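How to compare two grippers without fooling yourself

Irkow Bench Notes
Updated Jul 5, 2026

Every gripper is wonderful in its own brochure. The Skallach fingers we tested in March were going to pick up anything short of a grudge, and the Midora pair that came in the next box promised the same with fewer screws. My job was to find out which one should live on the arm. Most of what I learned was how easy it is to run a comparison that proves whatever you already wanted.

What you need

An arm you're allowed to bump into things
The grippers you want to compare
A wrist camera and an overhead camera
Soft toys, toy fruit, a plate
A pencil, a notebook and some patience

Why toys? A steel block is a fine test if your customers plan to hand you steel blocks. A plush toy squashes, slides and generally behaves like something from a real kitchen drawer, and it forgives you when you type the wrong force limit. You will type the wrong force limit.

Step 1. Fix the layout before you touch the gripper settings

Pick your objects, put them down, and leave them alone. Mark the plate position lightly in pencil. If you move the plate between grippers you're comparing plates.

Step 2. Set up both views

The overhead camera tells you where the arm went. The wrist camera tells you what the fingers were up to when they got there. You want both, and you want them running on the same clock, which cost me an afternoon and most of my good mood. Check that the fingertips are in the wrist view when the gripper is open. If all you can see is table, turn the bracket and try again.

Step 3. Look before you close

Stop the arm short of the object, with the fingers open, and save a picture from the wrist. Do it every time, even when you're bored. Half of my "bad grips" turned out to be bad approaches, and I'd been blaming the rubber.

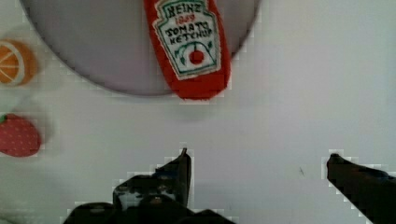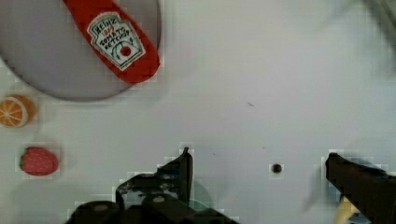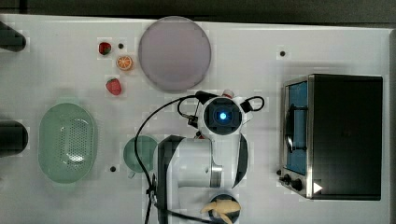
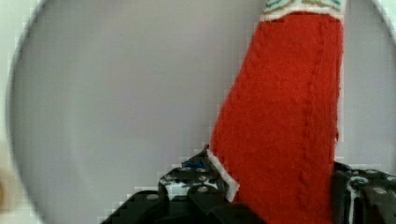
Bench Notes, Issue 7, page 20

Step 4. Close slowly, then hold

Start at the lowest force the controller accepts and work up. With a soft target, look at where the fabric goes when the fingers meet it. The red one in the last view has its lower end squeezed between the fingers, and that's the sort of contact worth studying at full size. Save the view before you lift. Once the arm moves, you'll be too busy watching it to notice anything useful.

Hold for 5 seconds at the top of the lift. I used to count out loud, and my counting got faster when I liked the gripper.

Step 5. Write down the result before you have an opinion

My sheet has columns for approach, contact, lift and release. A grip that holds but won't let go is a failure, however proud it looks. Guoqing Xie reads my sheets afterward with the gripper names folded under, and has twice asked why the handwriting gets neater for one of them.

Step 6. Swap and repeat

Change the fingers and nothing else. Same speed, same force steps, same starting pose. Redo the tool offset, though. Skip that and your second gripper will go through the whole session slightly to the left of its own talent.

What about the controller?

We ran everything through a Mkhize controller, mostly because it was already bolted down. It logs finger position 4000 times per run at our settings, far more than I'll ever read. Plot position against time and look for the flat part. A long, level stretch means the fingers stayed put. A slow creep means something was slipping or giving way, and then you go back to the wrist pictures to find out which.

So which one won?

The Midora fingers held soft things better. The Skallach fingers let go more cleanly. Morena Monti wanted a single score for the two of them, so I gave her one, and then we argued about the weights until lunch. If your arm mostly sets things down on plates, count release double. If it mostly carries things, don't.

Next time: the same routine with the toy fruit, starting with the strawberry.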